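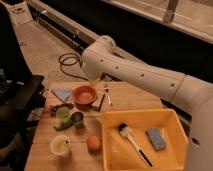
Fig. 1: Robot arm over a wooden table, with a bowl and a fork.

So my project was on recall elections, and I picked the one in Trekthorpe because I grew up there (and my parents still argue about it!). The petition against the Lundgren Road council majority needed 3,000 signatures and came in 238 short. I read 10 council meeting transcripts and four months of letters to the Wollero paper.

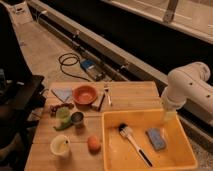

Most of the letters were mad about the closed budget session in February, way more than about the tax itself, which surprised me. I'd gone in sure it was all about money. I still need to redo my chart for the Bader precinct.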